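Collecting demos on a toy kitchen: how I run a session

I get asked a lot how I record demonstrations for our pick-and-place policy, so I'm writing down my routine. It's pretty low-tech! You need an arm you can teleoperate, a fixed camera, a play kitchen and a lot of patience (snacks help too).

1. Write the task sentences first

Before I touch the controller I type up the instructions I'm going to record, in plain words. "Put the yellow block in the pot." "Move the green cube to the sink." I keep them short and I stick to one name per object. My first set called the same thing a pot, a pan and a saucepan, and Hacer Canpolat, who trains the models, made me relabel 413 episodes. That was a long December.

2. Set out the toys, then mess them up

I put out a few things for each layout – usually the target object, something to put it in, and one or two extras that have nothing to do with the task. The extras matter a lot. If the block is always the only thing on the counter, the policy learns to grab whatever is there. I like having something parked close to the pot so the arm has to come in over the top. 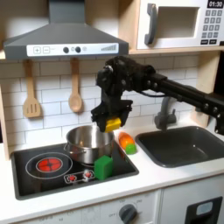

Change the layout every ten episodes or so. I used to do it every fifty and got very smooth, very useless data. Slide things a few inches, turn them, swap which extras are out. Don't make it tidy.

3. Drive slowly, and pause before you let go

When I'm over the target I stop for a beat, check my height, then open the fingers. Dropping from way up looks fun but small blocks bounce, and then you're recording a miss. Close the grip all the way before you lift, too. Half-closed grips are my number one reason for throwing out an episode.

4. Keep the good mistakes

If I bump something and recover, I save it and tag it "recovery". If I just plain fail, it goes in a separate folder called Jestik (old project name, long story). Yareli Manríquez goes through that folder and pulls out anything usable.

5. Check before you pack up

Play back the last few episodes while everything is still set up. Look for dropped frames, a sleeve in the shot, or a label that doesn't match what the arm did. I lost a whole afternoon once to a camera that had slipped on its clamp.

My current set is at 928 episodes, and 432 of those are pot tasks, so next up is a lot more sink.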